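Pasta Drive Fills Up in Basden
1 min read

I stopped in at the Basden pantry in November, and wow, you people like spaghetti! Ritva Mäkelä says almost 82 packs came in.

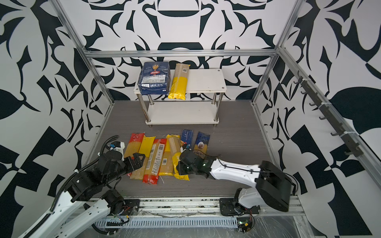 Barilla up on the white shelf, with friends on the floor in front.

Blue boxes, yellow bags, whatever you've got (mine was a dusty one from the back of the cupboard). Drop-off runs until 4 p.m., and Lucyna Domański would love some sauce next!
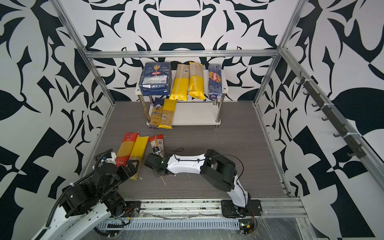 She'll take pesto too.

Contact the newsroom | © Basden Notes | Back to top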